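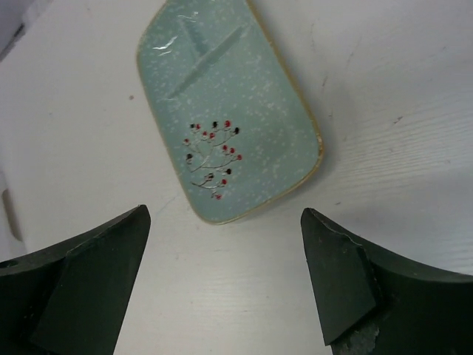

Winter Tableware, Project Report
Kartini Manurung, 09/04/2022

I picked holiday dishes for my project because my aunt has a cupboard full of them and I've never once seen her throw one out. My partner was Kartini Kusuma (yes, two Kartinis, our teacher gave up and used last names), and we wanted to know what makes a dish feel like winter and whether people would still put it on the table after December.

The dish I spent the most time with is a rounded rectangle in a pale sage-teal glaze, with white speckles all over it like snow and a thin gold-toned rim. My favorite part is the berry branch! The stems are a thin gold-brown and the berries are red and very dark, almost black. I tried copying it in colored pencil and the little white highlights on the red berries took me forever. There's also a raised line across the dish with a paler shape over it that I read as a tree. Kusuma says bird. We argued for a whole lunch period and left it as "tree or bird" in our notes.

For the survey we put up a sheet at Morkmont, the thrift store near school, and asked people if they'd use a berry dish all year. We got 72 answers, which was way more than I expected, and 70 of them were readable. Most people said yes as long as there was no Santa on it. Berries and snow seem to be okay in spring – reindeer are not.

Next I designed my own dish on paper. I named the pattern Siriwan and kept the branch idea but moved it to one corner so food wouldn't cover it up. My first sketch had way too many speckles and looked like static. Kusuma's version is in the folder with mine, along with the survey sheets and both color tests.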